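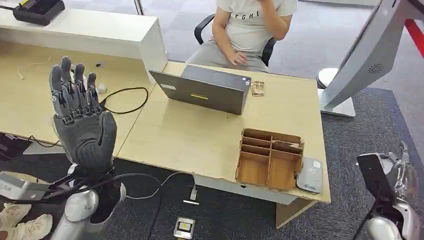
About us

Nekano is a small research group working on one question: how can a robot hand with five fingers learn to put small things in their right place, when the demonstrations it gets are few and not very clean?

We started in October, seven people in one rented room in Gundthorpe. Yasmine Hegazy leads the group. Before, she worked on hand prostheses, and from this time she keeps the opinion that the fingers should be studied first and the arm later. Wael Fawzy writes the control software, Marcelle Bouvier is responsible for the learning part, and Tuncay Dağdelen repairs what the rest of us break.

What we do

Our method has the name Skullano. An operator guides the robot through a sorting task, and we record the joint positions together with the view from the head camera. Most groups throw away the demonstrations where the operator hesitates or corrects a grasp. We keep them. The software cuts each recording into short pieces at the moments where the hand changes its direction, and the model learns from every piece separately. A bad beginning does not spoil a good ending.

For the first study we collected 1185 demonstrations with 13 operators. Some of them had never moved a robot before, and we asked for this on purpose. With the corrected grasps included, the model needed 20 percent fewer demonstrations to reach the same success rate in our sorting test. On thin objects, such as cables, the gain was much smaller and we do not yet understand why. Marcelle thinks the pieces are too short – Wael thinks the fingertips are the problem. Both are preparing experiments.

How we work

We test at ordinary office desks, with ordinary things on them. The light changes during the day and people walk past, and we leave it so. When a result is negative we write it down in the same report as the positive ones.

Visitors and students

We accept students for stays of three months or longer. You should know some programming; experience with robots is welcome but not required. Please write to Zineb Hajji, who organizes the visits, and tell her what you would like to try with the hand. She answers in English, French or Arabic.

Page last changed: September 19, 2020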